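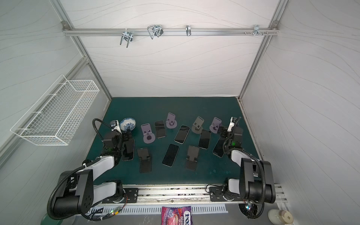 Who asked for a cheaper overdraft?

Gristemetti wants applause for cutting its overdraft fee by $4. I'll hold mine. The same notice, dated 2021-09-19, raises the balance you need for free checking, and 185 customers at the Fontes branch have signed a letter saying they'll end up paying more. I believe them. I ran my own account back to February and I come out $107 behind.

The bank says most people won't notice. That may well be true, and it's a strange thing to brag about. State regulators say they're "monitoring," a word they also used when Skadent dropped its no-fee savings account. Savers there are still waiting to hear what the monitoring found. I'd like to see a ruling before the new terms kick in.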